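Home · Ask · Topics · Sewing & Textiles · Parcels & Packing · Sign in

Lutby Neighbours Help Pages
Reading time: 3 minutes

How should I wrap soft fleecy things so they arrive looking nice?

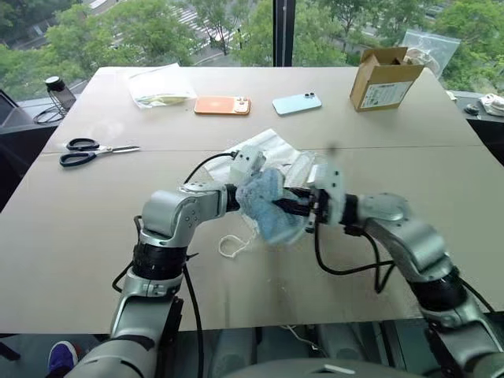

Light blue and fuzzy, with the crumpled wrapping partly round it.

Posted by teacosy_and_toast, December 2023

Hello all, I'm hoping some of you who post things more often than I do can put me right. I've been making and collecting soft bits and pieces for the winter parcels that go from Hirkville over to Kenum, mostly fleecy things (bed socks, eye masks, little neck warmers, that sort of thing) and I simply cannot get the wrapping to behave. I have a great stack of thin white see-through sheets left over from a kitchen order, 200 of them, and it seems a shame not to use them up.

The trouble is that anything fluffy springs straight back open. I fold one side over, reach for the other, and by the time I've got hold of it the first side has wandered off and the whole thing looks like a badly made bed. If there's a loop or a cord on the item it always ends up dangling out at the bottom, and then it catches on the next thing in the box. I had one neck warmer come back to me in October because the address had come away with the wrapping, and the poor thing was covered in bits.

I've got 17 still to do and they need to go off by the end of next week. Should I be squashing them flat first? Is tape all right on fleece? And would I be better giving up on the sheets and buying proper bags? I don't mind spending a little, but I'd rather use what's in the cupboard if it can be made to work. Thank you so much in advance, you were all marvellous about my curtain hooks.

We use cookies to remember your settings and keep the site running. Accept all | Manage choices

marrowfat

You poor love, I know exactly the feeling! I wrapped soft things for the Idahosa craft stall for years and I must have sworn at every one of them to begin with. The sheets will do perfectly well, so please don't go buying bags just yet.

What I'd say is do the item first and worry about the wrapping second. Lay it on a good clear stretch of table, fuzzy side down, and tuck any loops or cords in on top so they sit in the middle of the back. Then fold the item itself in half, or in thirds if it's a long one, and press on it with both palms while you let your breath out slowly. It sounds daft but fleece is mostly air and it does need a moment. Don't lean on it with your full weight or you'll leave a crease across the pile, and on the cheaper sort that crease can take days to drop out.

Now slide the sheet underneath, with one corner pointing at your tummy. Bring that corner up and over and hold it with your left hand (or your right, if you're that way inclined), bring the two sides in, and roll the whole bundle away from you until you run out of sheet. Rolling is the secret. A flat fold has nothing holding it, but a roll keeps itself shut while you hunt for the end of the tape, which in my house can be a good long while.

Tape goes on the wrapping only, never on the fleece. It pulls the fluff out and leaves a bald patch, and I say that having ruined a very nice pair of slippers. Two short pieces are plenty. If the wrapping has gone very crumpled from being done and undone, smooth it with the side of your hand before you start again, or just take a fresh one, you've hardly got a shortage.

For the address, write it on the box and put a second slip of paper inside as well.

gone_to_lutby

Just use freezer bags. Squeeze the air out and zip. Takes 3 seconds.

pegbag77

I'm mostly with the first reply, though I'd add that freezer bags are fine if you've got them in, only they do make a present look a bit like leftovers. For masks and anything with elastic I put a narrow strip of card behind, as wide as the item, and hook the loops round the back of it. It stops them stretching and gives you something firm to wrap against. An old cereal box does nicely with the printed side turned inwards.

One more thing, do them all in one sitting if you can. My first few are always dreadful and I go back and redo them once my hands have got the hang of it. Best of luck with the rest, and do let us know whether they got to Kenum in one piece.

teacosy_and_toast

Oh, thank you all! I've done four with the rolling method this afternoon and they're sitting on the sideboard looking very smart indeed. The cereal box is next, as soon as somebody finishes the cereal.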